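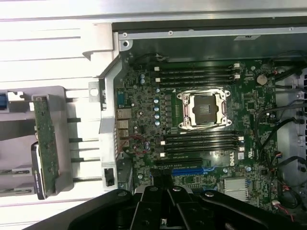 What is the first thing to check in a second-hand workstation?

The memory slots and the socket, before any money goes on parts. A bent pin or a broken latch will cost you the whole board.

February
By the workshop desk
Refurbishing | 4 comments | 50 shares

The technician who answered that runs the desktop bench at Salivbridge, a repair shop in Wakham. The shop takes in old office towers, strips them, tests the parts and sells them on. Nearly 500 went through last year.

The job starts with the case on its side and the cover off. "People want to plug it in and see if it starts," the technician said. "I'd sooner have it apart first. Dust gets under everything."

Memory comes out early and goes back late. Each module is tried alone, then in pairs, and a machine that fails is tried again with known good sticks. "Push on both ends until the latches close. Most of the dead computers we get from offices have one stick half in."

Dell boards are common at the shop. The technician likes the ones with a bank of memory on either side of the processor, though they take longer to test. "Eight slots, so you're there a while. I put the radio on."

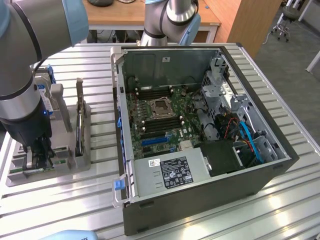 Memory modules and a hard drive in the holder beside an open Dell tower.

Parts are kept upright and off the bench top while a case is open. Drives are wiped before anything else is done with them, and those that fail the wipe are drilled.

Asked what sells, the technician said plain machines with 2 drives and plenty of memory, mostly to students and small firms. Graphics cards go separately. Prices are reviewed each month and the current list is kept at the counter.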